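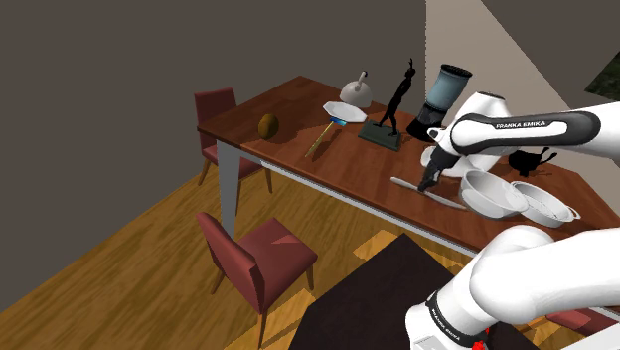 *A long dining table with a reddish-brown top, and a single knife laid on it.*

The Plincombe Supper Society has revised its rules on seating, and members have asked me to set out the changes on this page. The revised rules apply from February.

Places will no longer be reserved by name. Members are asked to take the next free chair on arrival, beginning at the end furthest from the kitchen. Guests sit beside the member who invited them. The former practice of keeping the head of the table for the longest-standing member has been withdrawn, at the request of Kaj Holst, who held it for 19 years and disliked the draught.

Each table will seat 13. I am aware that two members object to this number, and their letters have been read. The room at Metine House does not allow a fourteenth chair without blocking the side door, and the door must stay clear.

Supper is served at half past seven. Soup is not held back for late arrivals - they will be given bread and the main course. Payment should be made before the meal. The balance stood at 1,172 pounds when the accounts were last closed, and the price of supper is therefore unchanged.

My own view, which I give as a private member, is that the old plan had become a burden. Kolbrún Norðdahl drew it up by hand each month, and it was often out of date by the time the coats were off. I have sat next to the same pair of elbows for most of my time in the Society and look forward to meeting some others.

Dietary requests should still reach Kolbrún by noon on the day before supper. Requests made at the table cannot be met.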